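About Flerton

Hi, I'm Corinne Thibodeaux, and I run Flerton, a small suturing school with a workshop at the back where we make our own practice pads. I spent years teaching people to stitch on whatever I could get hold of (oranges, foam, pig's feet from the butcher, one very unlucky couch cushion) and I was never happy with any of it. Foam tears. Orange peel doesn't pull back at you. So I started pouring pads in my kitchen, and that was nine years ago!

What I wanted was something pale and soft enough that you can see exactly where your needle goes in and where it comes out. Then you put a short cut in it, get some fake blood on it, and suddenly everyone in the room slows down and pays attention.

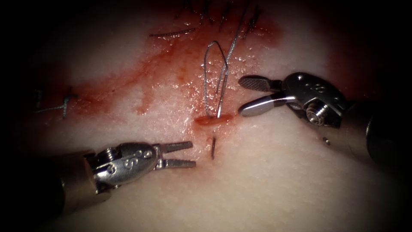
I'm a big believer in the mess, by the way. A clean pad is fine for your first few knots, but red gets into everything and hides the edge you were about to pick up, and I'd much prefer you met that problem with us. We mix our own red in the workshop. It took Urho Riihimäki most of a winter to get a color we both liked, and he still thinks mine was too orange.

There are four of us now. Urho does the pouring and the mixing. Jucélia Barros teaches most of the beginner sessions and is far more patient than I am. Ignacio Lyons handles orders, shipping and the phone, so if you've ever called us, you've talked to Ignacio. I teach the advanced groups and write the lesson sheets, usually the night before.

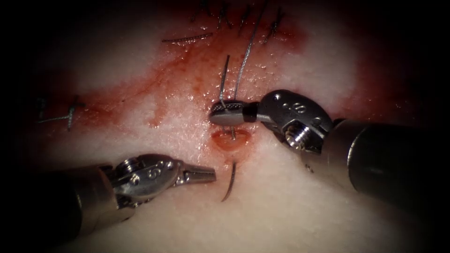

What a session is like

Every session runs 90 minutes and we keep the talking short. You'll spend nearly all of it with a needle and a strand of suture, closing one small wound after another. We start with how to hold the needle, because a bad grip follows you all the way through the stitch. Then it's the bite, the pull-through and the knot, and then you do it again on a fresh cut.

People ask me why we make such a fuss over curved needles. Well, you have to let the curve do the work! If you push one straight, it drags and the hole gets bigger, and the pad will show you that right away.

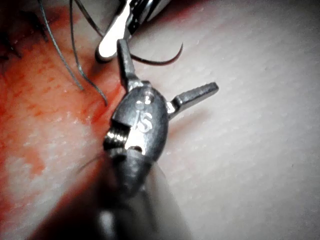
Open jaws and a curved needle over a practice pad.

Last year we poured over 2,768 pads, which sounded impossible until Urho showed me the order book. Most go to our own students and the rest get mailed out to teaching labs and to people practicing at home. We sell them plain or pre-cut, and the red comes in a separate bottle.
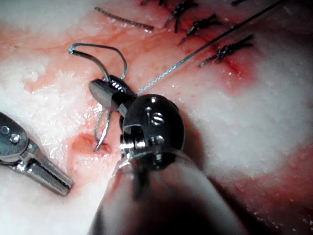 Curved needle and gray braided suture, held just above a small opening.

Come and see us

New beginner groups start in September and we add more when the list gets long. Call and ask for Ignacio, or drop him a note with your level and what kind of stitching you're hoping to work on. If you only want pads, he can sort that out too, and he'll throw in a lesson sheet if you ask nicely.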